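Notes for the play kitchen talk, Tirnau, May session

Slot is 30 minutes. Skip the welcome. Go straight to the claim in the Bundex catalog that a toy kitchen "teaches children to put things away." Ask for hands: who believes it? Wait.

Put up the table. All three views, leave them up a while.

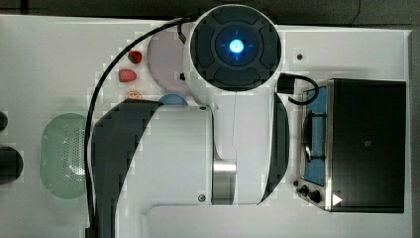
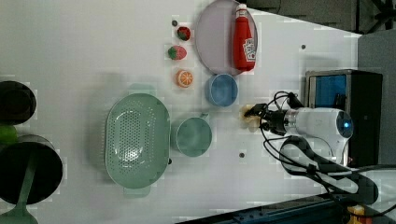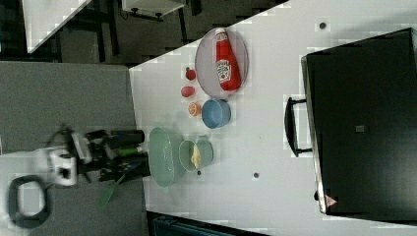
Slides 2 to 4. The same play kitchen table, with the colander and the orange slice in every view.

Point at the ketchup bottle in the second and third views. It's lying across the plate. Is that put away? Is that dinner? I don't know, and I doubt the catalog does either.

Then the little column of food to the left of the plate. Looks tidy, I admit. But a row of food on a bare table isn't storage. Where is it supposed to live? The colander would hold it. So would the bowl.

Now the Sistthorpe handout. It says sorting by color comes first. Fine, try it with a green colander and a green cup. One goes under the faucet and the other you drink from. My own kitchen isn't sorted by color and I bet yours isn't.

(If someone brings up the Antal shelf labels: 62 labels in a box, we used them for a month, they peeled. Move on.)

What I'd accept as evidence: the same kids, the same toys, no adult prompting, and the table looked at again at cleanup time. I haven't seen anyone do that. Say so plainly and don't soften it.

Questions. Someone will ask about price. The full set was 300 and we use maybe half of it.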